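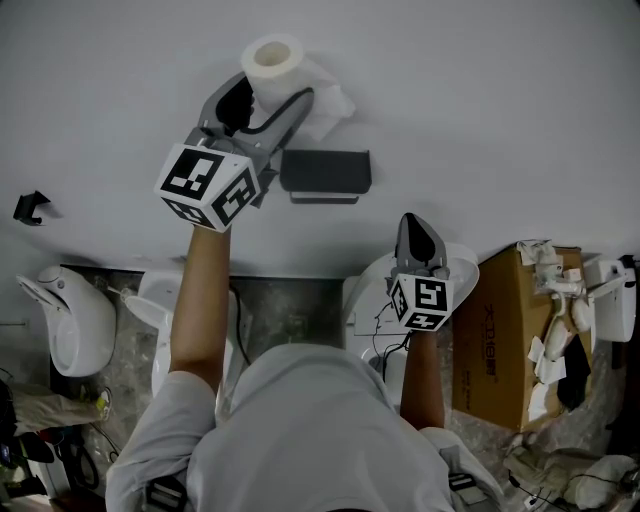 Right, morning everyone, can you hear me at the back? Good. I'm down for twenty-odd minutes on toilet roll, which is more than my mum thinks the subject deserves.

(Wait for people to sit. Slide 2.)

So I look after washrooms for Prulletti, 23 sites at the moment, and last July Brijesh Upadhyay rang me up and asked why we'd logged 689 complaints about paper. Not blocked pans, not taps, paper! I had no answer, so I went round with a notebook and changed rolls myself for a fortnight, and I can tell you I was slow and grumpy by day two.

First thing, the holder. Sit down on the closed lid and reach for it. If you have to twist, it's in the wrong place, I don't care what the drawing says. Ilse Verbruggen fits ours and she now does the sitting test before she drills a single hole (bless her, in front of the client and everything).

Second thing, the loose end. A fresh roll is glued down, you pick at it, you tear off half a metre in strips. Free the end before the roll goes in, let it hang, then fit it. I make every new starter do it standing up with the roll in both hands. Pass a roll round the front row at this point, get them to have a go.

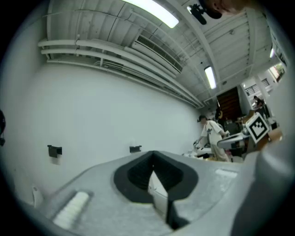

Third thing is spares, and I get a bit cross about this one. At the Noritz building the spares lived two floors down, behind a locked door, and the cleaner had one key between 5 people. We put up a plain shelf by the washroom door and the calls dropped to 228 over the same stretch of months. One shelf! Hà, our supplier, will try to sell you a cabinet with a lock on it. Please don't.

(If time is short, skip the Skeltetti story and go to questions.)

And yes, over or under. Somebody always asks. I hang mine over, Brijesh hangs his under, and we've agreed not to share an office. Questions, then, and can I have that roll back please?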